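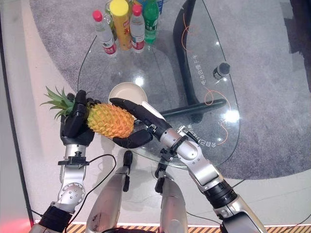 Karik Fruit Names: README

Karik is a word list of fruit and vegetable names as people say them in the market and in the kitchen. It has 857 entries. Each entry gives one name, the language, the plant it belongs to, and a short note on use. I started it because the dictionaries I had gave only one name for each fruit, and sellers often use a different one.

Files

names.csv is the main table, UTF-8, comma separated, with one header row.
sources.csv says where each name was found.
notes.txt has longer remarks on 17 difficult names.

Columns in names.csv

id: a number, never used again after an entry is removed
name: the word as written by the speaker or in the source
lang: language code
plant: Latin name, lower case except the genus
note: free text, may be empty

What is inside

Most names come from printed recipe books and from price signs. The others were sent to me by readers of the old Jiltov mailing list. Pineapple is a good case to look at first. Many languages have some form of "ananas", but English and Spanish went another way, and Spanish "piña" also means a pine cone. Both meanings are in the note, but only the fruit is counted as an entry.

Known problems

Banana and plantain are not well separated. In 147 entries the plant column has only the genus, and I would be glad for corrections. Tone marks were lost in some names during the October import and I have repaired only a part of them. Please do not use the list to decide which plants are safe to eat.

Changes in this version

Removed double entries for citron and pomelo.
The column "region" is gone, it was filled too rarely.
Spelling of Turkish names was checked again.

How to contribute

Send a table with the same five columns, and leave id empty. One source for each name is enough. Please do not send machine translations.

License and contact

Free for any use if you name the source. Maintained by Szu-yu Choi.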